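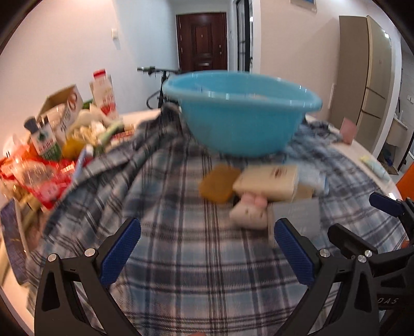 Ruoxi Xue read the first draft of this card and wrote back that the headline claim, "hand-held data is as good as teleoperated data," was one she would strike out until somebody had tested it on a cloth that moves. The claim is gone. What follows is what we think the numbers support, and she still considers parts of it generous.

Trodcombe Tabletop, release notes and data card

Contents
1. What is in the release
2. The question we were asking
3. Results
4. Why you should doubt the results
5. Files
6. Known problems
7. Use and license

1. What is in the release

278 episodes of short pick and place tasks, recorded with a hand-held two-jaw gripper with a wide-angle camera mounted on it. No robot arm was involved in the recording. All episodes take place on tables in lived-in rooms, with household goods: soap, a sponge, soft toys, cartons, tubes, small boxes, a plastic basin. The tables were left as crowded as they were. Some have a cloth on them, and the cloth is often bunched up.

Each episode has video, an estimated gripper path, the jaw opening, and one line of text naming the task. The text lines were written by the person holding the gripper, right after recording, and they vary a lot. "Put soap in basin" and "soap" are both in there.

2. The question we were asking

Several groups, ours included, have said that a policy trained on hand-held recordings will carry over to an arm with the same fingers, with little or no arm data. Besson is our name for the training recipe that is supposed to do this. It takes the wide-angle view, masks nothing, and predicts the next stretch of gripper motion relative to where the gripper is now.

We wanted to know how much of the reported success comes from the recipe and how much comes from easy tables. Most published tests we looked at use a hard, plain surface with one or two objects on it. Our own earlier tests did too.

3. Results

We ran 134 trials on an arm, split between a bare table and a table with a loose cloth. The objects were the same in both conditions and so was the checkpoint.

On the bare table Besson did well enough that we were pleased for a day or so. On the cloth it got worse, and the failures had a pattern. The fingers close on the object and a fold of fabric together, the fold drags, and everything next to the object shifts. The policy then carries on as though nothing has changed. A sponge survives this. A bar of soap usually ends up somewhere else.

We are not printing a single success rate. An average over the two conditions depends entirely on how many trials we chose to run in each, and people would quote it anyway. The per-trial log is in the release, with the operator's comments left in, so you can compute whatever you like and argue with our scoring.

We also trained a version with the cloth episodes removed. It was worse on cloth, as you would expect, and a little better on the bare table, which we did not expect and can't explain. It could be noise. With this many trials we would not bet against noise.

4. Why you should doubt the results

The same 9 people made all the recordings, and two of them also scored the arm trials. They knew which checkpoint was running. That was a mistake in planning and we did not have the arm time to repeat the work.

"Success" was decided by eye. The rule was that the object had to be inside the target and released. The log shows at least a few trials where the rule was stretched, in both directions.

The arm trials used one cloth. A stiffer or heavier one might make the whole effect go away. Ruoxi Xue's view is that we have measured that piece of fabric and very little else. We don't have a good answer to her.

Path estimates come from the video and drift when the gripper gets close to a repeating pattern such as plaid or stripes. We believe this affects the cloth episodes more than the others. If so, some of the drop we blame on folds may really come from bad labels. Separating the two would take an outside tracking system, which we did not use.

Finally, we compared against Altov, our older recipe, and tuned it less than we tuned Besson. Please keep that in mind before citing the gap between them.

5. Files

episodes/ one folder per recording, with video, path and jaw opening
tasks.csv the text lines, unedited
trials.csv arm trials, one row each, with comments
splits/ train and held-out lists, by room
ollex/ loader and plotting scripts (Python)

Use the splits by room. A random split puts the same table on both sides and gives flattering numbers. We know because our first set of numbers was made that way.

6. Known problems

16 episodes have a jaw opening signal that lags behind the video. They are listed in splits/lagged.txt and are still included in the training list, because the published checkpoint was trained with them. Drop them if you are training from scratch.

The view from the gripper is strongly curved toward the edges. The loader does not correct it. An option called "undistort" exists in the Ollex scripts and crops away more than it should.

Printed packaging shows up in many episodes. We have not checked what a model picks up from the lettering.

The July build had left and right finger labels swapped in trials.csv. If you downloaded it then, download it again.

7. Use and license

Free for research and teaching. Do not use it as evidence that a system is safe to run near people; nothing in the trials tested that. Corrections to the trial log are welcome, with the row number and the reason for the change.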